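Prirkton Forums > Manipulation > Data collection and labeling

Thread: Bin picking demos, how to sample start states so the policy doesn't just learn the easy ones

jsang_cell2
Posts: 131

We are collecting grasp demonstrations for a two-compartment bin transfer task. Rectangular bars, two types, red and dark green, the green ones shorter. The arm picks from one compartment and places in the other. Operator drives with a 6-DOF input device, we log joint state, gripper state, wrist force/torque and a fixed camera at 15 Hz.

After the first batch of 428 episodes we trained a baseline and got a result I don't like. Bars out in the open floor are picked reliably. Bars against the foot of a wall, or in a corner, are either approached and abandoned or the fingers come down on the wall. Validation loss looks fine. It looks fine because the validation split has the same distribution as training, and the operators reset the bin by tossing the bars in and then picking whatever is easiest first.

Questions:

1. Do you fix the pick order or leave it to the operator?
2. Do you place parts by hand for hard states, or keep resets random and just collect more?
3. Do you keep failed grasps in the set?
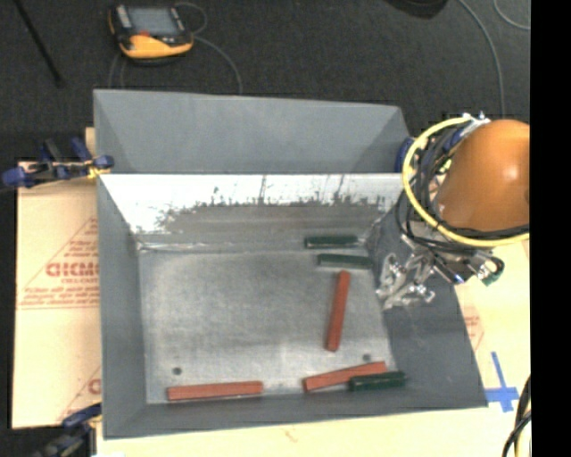 The bin is sheet metal with sloping side walls and a worn floor that reflects badly under the overhead light. It is clamped to the table so that it does not creep when the fingers touch a wall. The clamps add collision geometry near the divider, and I have modeled them as boxes with a 10 mm margin.

Jabari

b_makokha
Posts: 591

On 1: fix it, or at least record it. If the operator chooses, the choice is a hidden variable and the policy has to infer it from pixels. With several bars in view you have several valid targets, and an averaged action between two of them goes to empty floor. Diffusion heads handle this better than plain regression but they do not remove it.

We assign a target before each episode. A script segments the bin image, picks an instance at random, and shows it to the operator with an outline on the monitor. The target mask is logged and given to the policy as an extra channel. At run time a separate selector supplies the mask. That also lets you evaluate grasping and selection separately.

oshemweta
Posts: 100

Disagree with fixing the target at random. You end up with demonstrations where the operator reaches past a free bar to dig at one that is blocked. Nobody would run the cell that way. The order of picks is part of the skill, and clearing a free bar often makes room for the one behind it.

For 2, I would keep the resets random. Hand placement has its own bias. People lay bars parallel to walls because it looks tidy, and you never get the one resting with an end tilted up on something.

b_makokha
Posts: 591

Part of the skill, yes, but it can be learned from far fewer labels than the grasp itself. A selector over masks needs one label per pick. I would not spend full trajectories on it.

Agreed about parallel placement. We saw the same thing.

jsang_cell2
Posts: 131

Which head are you using with the mask channel? Ours is an action-chunking transformer, chunk length 40, no mask at present.

b_makokha
Posts: 591

Same family, chunk length 24. Longer chunks gave us trouble at contact. With a chunk of 40 at 15 Hz you are committing to more than two and a half seconds unless you re-plan inside the chunk. If the fingers touch a wall at the start of that, the rest of the chunk was predicted before the contact.

seonmi_seo
Posts: 428

Something between the two positions on resets, which is what we settled on for the Murkarer cell:

- Random toss for every reset.
- After the toss, take an image and compute the pose of each part.
- Bin each part by region: open floor, one wall, corner, touching another part.
- Keep a running count per region and per part type.
- Accept the reset if it contains at least one part in an underfilled category. Otherwise toss again.
- The target is drawn from the underfilled category, subject to a reachability check.

The reachability check answers Oduor's point. If the selected part is blocked, it goes back in the pool and another is drawn.

Rejection costs a few seconds per reset. Toward the end of the collection the corner category gets slow and we allow nudging a part into the corner with a stick, then stirring it slightly so it isn't aligned. Those episodes carry a flag so they can be dropped if they turn out to hurt.

Regarding 3, keep failures but label them. Do not put them in the imitation loss. They are useful for training a grasp success classifier, and you will want one for deciding when to retry.

oshemweta
Posts: 100

I can live with that scheme. One caution on the flag: check that the nudged states are not also lit differently. We had a case where the person nudging stood between the lamp and the bin, and the first frames had a shadow in them. The model was separating the two sets by the shadow.

seonmi_seo
Posts: 428

Good point. We start recording only after a light curtain clears, so it didn't affect us, but a delay timer would do the same job.

sgachanja
Posts: 100

Coming at this from the hardware side. Before collecting more wall examples, look at whether the demonstrations you already have near walls are any good. In our logs the operators approached a wall-adjacent part with the gripper vertical, touched the sloping wall, backed off, changed the angle and came in again. All of that was recorded as one successful episode. The policy learned the touch and the back-off faithfully.

We filtered on wrist force. Any episode with more than 15 N lateral before gripper close was pulled for review. Out of a batch of 591 episodes it flagged mostly wall and corner picks. After removal the wall categories were nearly empty and we had to collect them again with an operator who had practiced the tilted approach.

jsang_cell2
Posts: 131

I ran that check this afternoon on our data with a 15 N threshold. Same pattern. The larger group is not wall contact by the fingers, though. It is the outside of the gripper brackets against the top rim when the arm reaches down at a low angle for a bar close to the near wall.

I also looked at the cable routing. We have a hose and a cable bundle looped around the wrist, and in certain wrist orientations the loop loads up and shows as a slow lateral offset of 4 to 6 N. So the threshold has to be applied after subtracting a pose-dependent baseline, otherwise it flags free-space motion.

sgachanja
Posts: 100

Yes, baseline it. Move the arm through the workspace with nothing in the gripper, at low speed, log force against wrist orientation, fit something simple. Repeat it every time somebody re-ties the hose. If force is an input to the policy, this matters more than it does for filtering, as the offset will shift between sessions.

b_makokha
Posts: 591

I would drop force from the policy inputs entirely until the baseline is stable. On the Cleltgate setup we trained with and without it on identical episodes. Without was better on held-out sessions and slightly worse on the same session. That is what you would expect if the model was reading session offset.

sgachanja
Posts: 100

For free-space motion I agree. For the last centimeter at a wall I don't. Vision from a fixed camera does not resolve contact on a shiny floor, and the gripper hides the part at exactly that moment. High-pass the force signal and keep it. The transient at contact survives and the hose offset doesn't.

b_makokha
Posts: 591

High-passed is a reasonable compromise. I haven't tested it. I'd want to see it on a held-out session before putting it in.

oshemweta
Posts: 100

Jabari, what is your plan for glare? You mention the floor reflects badly. If the bright patch is always in the same place, the network may use it as a landmark, and the first time the lamp gets moved you lose performance everywhere.

jsang_cell2
Posts: 131

Two lamp positions so far, alternated by session. Plus brightness and contrast augmentation. No polarizer on the camera. I considered painting the floor matte, but the production bins won't be painted, so I would be solving a different problem.

seonmi_seo
Posts: 428

Alternate by episode if you can, with a relay. By session, lamp position is confounded with operator and with whatever state the hose was in. Also shift the bin by a few millimeters between sessions and record the transform. If it stays clamped in one pose for the whole collection, the policy can memorize wall positions in joint space and ignore the image.

jsang_cell2
Posts: 131

The relay is easy. The bin shift means re-measuring the clamps for the collision model, but it can be done at session changes.

Current plan, comments welcome:

Script-assigned target with reachability check. Mask as input channel.
Reset rejection by region, counts kept per region and per bar type.
Chunk length down to 24, re-plan every eight steps.
Force baseline run at the start of each session, high-passed force as an optional input, trained both ways.
Failures kept with a label, excluded from the imitation loss.
Lamp switched per episode.
Bin offset changed per session.
Evaluation on two sessions that are never trained on, reported per region.

I'll re-label the first batch by region tonight and see how many wall and corner episodes survive the force filter.

b_makokha
Posts: 591

Looks fine. I would add an operator ID to every episode if it isn't there already, and report evaluation by bar length as well as region. A short bar in a corner leaves less room for the fingers than a long one, and pooling them will hide it.

jsang_cell2
Posts: 131

Operator ID is logged. Will split by length.

oshemweta
Posts: 100

Post the per-region numbers when you have them, including the bad ones. I'm still interested in whether free-order episodes do worse than assigned targets on the same number of hours. We have a batch of free-order data on the Mollel line with the same kind of walls, and I can put it through the same evaluation if you share the region boundaries.

jsang_cell2
Posts: 131

Boundaries are in the config. Wall region is 25 mm from the foot of the wall, measured to the nearest edge of the bar. Corner is both walls inside 25 mm. Touching takes priority over the other categories. I'll send you the file.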